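Subject: Re: [pemon-users] wrist view only, is it enough for insertion?

On a morning in April a list member wrote:
> We tried Pemon on peg tasks with just the wrist camera and it
> kept drifting at the last moment. Are you still feeding it an
> outside view? And how much data did you need before it settled?

Great question, and good timing, because we just finished our second round on the shape board and I've been itching to tell the list!

Short answer: wrist view only, no outside camera. We trained on 2627 demos, then threw out the ones where the operator paused too long near the board, and ended up with 2576. That small cleanup helped more than any change we made to the network (I really didn't expect that). The pauses were teaching the policy to hover.

The drift you describe sounds like what we had before we added the Gil loss. It puts extra weight on the last stretch of the approach, when the fingertips are close to the board and a tiny sideways error matters most. We ran 576 test trials with it and the drift nearly went away. The star is still the hardest shape for us, by a wide margin.

Two things to try, in this order:

1. Look at your own wrist frames near contact. Can you still see the fingertips and the openings together? If a nearby piece hides part of a hole, keep those frames in. We dropped them at first and the policy got worse.

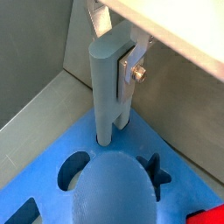

2. Turn on the Gil loss late in training. We start it for the final 2 epochs. Earlier than that, the reaching part gets sloppy.

The config is in the Dramine branch, under insertion. If you get it running on your pegs, please post the curves, good or bad. I'd love to see how it does on something other than our board!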